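**Planning next year's robot spending**

16 January 2022

It is budget season again at Prosmont, and since so many of you have stopped me by the kettle to ask what is happening with the equipment money, I thought I would put it all down in one place. (Pour yourself something first, I do tend to go on.)

The short version is that we have a little more to spend than we had last time, and rather more people hoping to spend it! The long version starts with the second gripper, which we have been talking about since November. Valdis Mets has had three quotes on his desk for weeks, and the one from Siltadano comes in at €3011 with the mounting flange and the cable included. The cheaper quote, from Hayat, left both of those out, and by the time he had added them back the gap had nearly closed. He would like us to go with Siltadano, and I have told him I agree.
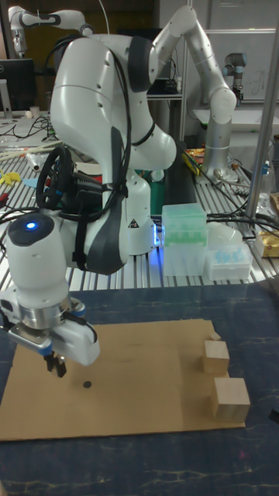
Indrek Stankevičius

Now, the question I get most often is whether we need another arm. I have gone back and forth on it myself, I admit. My feeling at the moment is that we should wait a year. Most of what we do at the bench is still picking up and putting down, plain wooden blocks on a sheet of cardboard, and the white arm with its parallel gripper does that perfectly well. What holds people up is the fiddling in between: changing over the tooling, sorting out the cables, finding the bit of cardboard with the right mark on it. A new arm would bring its own cables and its own changeovers, and I would sooner see us get the best out of what is already bolted down.

So the draft plan has the gripper at the top, and then €951 for cable. I can hear the groans, but do have a look at the bench the next time you pass and tell me we couldn't do with some proper cable trunking and a few shorter leads. That figure covers the trunking, the clips and a box of spare connectors, and Valdis has promised to do the fitting himself.

After that comes a sum of €1000 held back for repairs. Last year we kept nothing aside, and when the wrist joint needed seeing to we had to go cap in hand to the Prarkivier project, who were very kind about it but can't be expected to be kind twice. If the money is still there in the autumn we can talk about a better set of test blocks, in more sizes and perhaps a few awkward shapes, which several of you have asked for.

One thing I would beg of you all. If you are hoping for something that isn't in the list, please write it down with a price that includes delivery and any fixings, and say how often you would use it. A page is plenty. Last time I had a lovely long note asking for a force sensor, full of good sense, with no figure in it anywhere, and I spent 2 afternoons on the telephone trying to find one.

Notes can come to me by email or be left in my tray. Valdis has the full quotes if anybody would like to read through them, and he is happy to be interrupted before lunch.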